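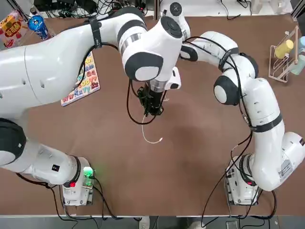 Figure 6. Two white robot arms above a brown tabletop.

4.2 Print size and viewing distance

The second part of the study took place in the Lanis gallery in January, after the labels of the first part were removed from the walls. We hung 157 photographic prints from the Ruiz-Ortega collection, in two sizes, and kept the light at the same level in all rooms. A total of 53 visitors agreed to take part. Each visitor walked alone and could stop in front of any print for as long as he or she wished. The distance was measured from the wall to the front of the shoes — a simple method, but it gave the same result when two of us repeated it.

Small prints brought the visitors closer, as we expected. With large prints the result is less clear. Many visitors first stood far away, then came near to look at one detail, and then went back again. For these cases we used only the place where the visitor stayed the longest. This choice makes the values easier to compare, although it hides a part of the movement.
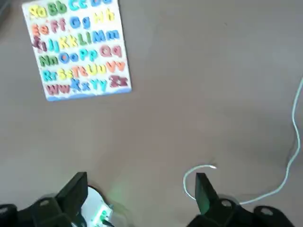 The subject of the photograph also had an influence on the distance, and we did not plan for this. Portraits were viewed from farther away than still-life prints of the same size. We believe that the number of small separate parts is important here. A photograph of an alphabet board, with rows of colored letters in uppercase and lowercase pairs, invites the eye to go from one piece to the next, and a viewer who wants to read "Aa" and then "Bb" will probably come closer. A face can be understood in one look. We did not rate the prints for this property before the hanging, so we can report it only as an observation. 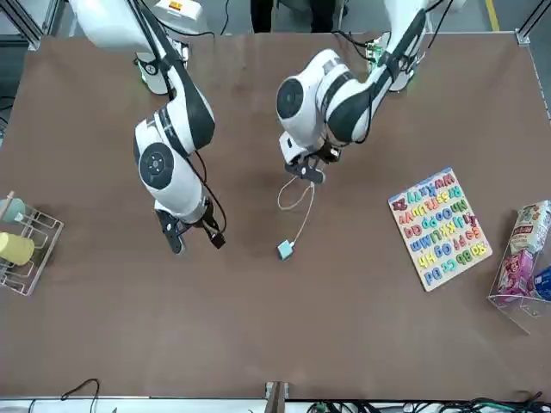
A later rating of the prints would be possible, but the raters would need to work without knowing the measured distances. The same care is needed for the frames. Six of the large prints had a Zumimari frame with a deep border, and visitors stood farther from them than from the other large prints. We left these six prints out of the comparison in Section 4.3 and kept them in the totals.

© Wondarbridge Papers on Photography | Contact | Back to top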